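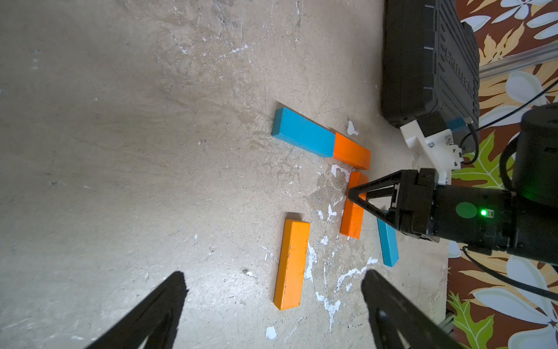

Posted in: Talks & Workshops / Play and Making

Notes for the Stirkcombe talk (my copy, please don't hand out)

Hi everybody, thanks for coming in out of the rain. I'm going to talk for 18 minutes and then we'll all get on the floor, so if you wore your good pants, sorry!

Start with the block story. Back in March I bought a mixed crate of painted wooden blocks at the Rengifo clear-out, 138 pieces, and I figured I'd sand them all and start fresh. I did four. They looked great and the kids walked right past them. They wanted the chipped ones (the blue with the pale nicks on the edge, the yellow ones with scuffs all down the side). So I put the sandpaper away.

PAUSE. Ask who still has blocks from when they were little.

Next bit, color. Keep it quick. With blue, orange and that golden yellow that's nearly orange, kids start sorting without being asked. And then they argue! Is the golden one orange or is it yellow? Let them argue. I've heard a really good ten minutes come out of that one question, and I stay out of it.

Then laying flat versus building up. We all cheer for towers, me included. But put a long block and a short block end to end on the floor and you've got a road, or a wall, or a very long dog. Bring one more up to it at a slant and there's a corner to deal with. Flat building is where I hear the most talking.

(Drink some water. I always forget.)

Floors. People ask me about mats all the time. I like bare concrete, paint splatters and all. Blocks make a good loud clack on it, a slanted one stays where you put it, and a white blotch turns into a pond or an island in no time. Yes, it's cold on the knees, so the Urow group brings cushions for the grown-ups. Carpet's fine for lying around on, but long blocks wobble on the thick stuff.

Money, if somebody asks: the whole Carketti corner cost us $375, and most of that was shelves.

Last thing before we move. Take five blocks each, any five. Lay them out, no stacking for the first round. Then swap places with your neighbor and change one thing.

Leave the box by the door. Lights up.

Contact | © Stirkcombe Play Talks | Back to top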